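Search this diary Go
Diary > 2023 > Sleep

2023-10-14

Day six of trying to sleep like a normal person!
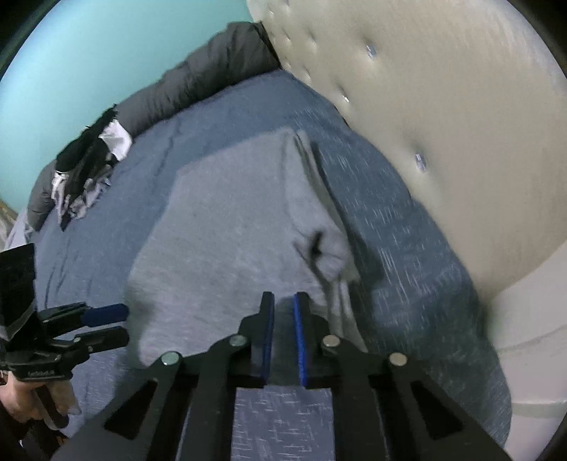

The blue sheet, on the bed.

Up at 4 again, so I read 97 pages of my Salminen paperback (the one with the lighthouse) and had toast. Walked over 3,000 steps before breakfast — no idea if that helps. I've given up tea after lunch since March, mostly. Tonight it's lights off early, phone in the kitchen, and I'm not allowed to look at the clock.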